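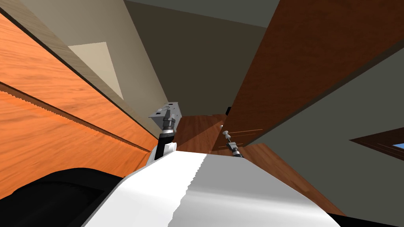 Marlene Tobiassen
Contributing Writer, Days Out

Mar 15, 2024

I have been using pencils since before I could spell the word, and until this month it had never crossed my mind to wonder how the lead gets in the middle. So when the Drevex pencil works in Pokcombe opened its doors for the spring visit, I put my name down the same evening, and I was so afraid of missing the start that I got there with most of an hour to spare (the bakery across the road does a very nice poppy seed roll, if you find yourself in the same spot).

The tour begins in the wood store, and oh, the smell! Cedar, stacked in thin flat slats right up to the rafters, and so dry and sweet that our whole group went quiet and just breathed for a minute. Each slat gets a row of grooves cut along it, the leads are laid in the grooves, and a second slat is glued on top like the lid of a sandwich. Only after that is the whole thing cut apart into separate pencils. I had always pictured somebody drilling a very long hole.

The paint room was my favorite. Every pencil passes through the paint again and again, a thin coat each time, and the yellow looks quite sickly until the fourth or fifth coat, when it suddenly turns into the yellow you remember from school. The color book on the wall lists 209 shades, and our guide let us turn the pages ourselves. I would have happily stayed there through lunch.

Lunch, by the way, is in the old Eichhorn warehouse next door, and the soup is good and hot. The little museum upstairs has a cabinet of carpenter's pencils from the Wornasach sawmills, flat ones with tooth marks in them, and I found those more touching than I can really explain.

Tickets are $31 and include the soup and a box of seconds to take home. Mine has a green one with a drip down the side that I'm already fond of. The next visit is in September. Wear flat shoes, as the stairs to the museum are steep, and bring a sweater for the wood store.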